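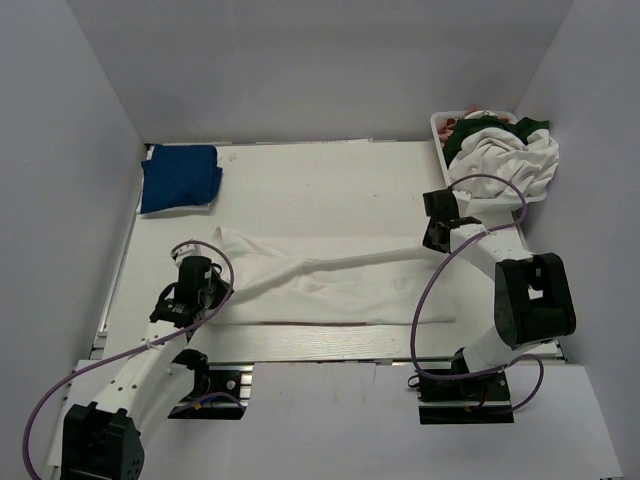

The Nesau two-finger gripper is made by Fasow for small bench arms that handle cloth, bags and other soft goods. It ships singly or as a matched pair for two-arm stations. For fabric work we recommend the pair, with one gripper at each side of the piece, as on the large off-white cloth stretched between the two arms. Cables should be left with a generous loop at the wrist, like the purple ones, so the joint can turn through its full range.

Fingers
Standard fingers open to 80 mm and suit towels, shirts and folded stacks. The narrow Skinex fingers open to 60 mm and are better for picking up a single layer from a flat table. Both sets use the same 2 screws and can be changed without removing the gripper from the wrist.

Compared with the previous model
The older gripper closed faster but had only one force setting. Nesau has 7, selected from the controller. Settings 1 to 3 are for thin fabric. Thick seams and terry cloth usually need 5 or higher.

Controllers
Works with the Fasow bench controller and the Mészáros dual-arm controller. On the Mészáros unit, both grippers can be closed by one command.

In the box
Gripper, standard fingers, wrist adapter, cable, hex key. Skinex fingers are sold separately. Trial pairs can be borrowed through the end of July.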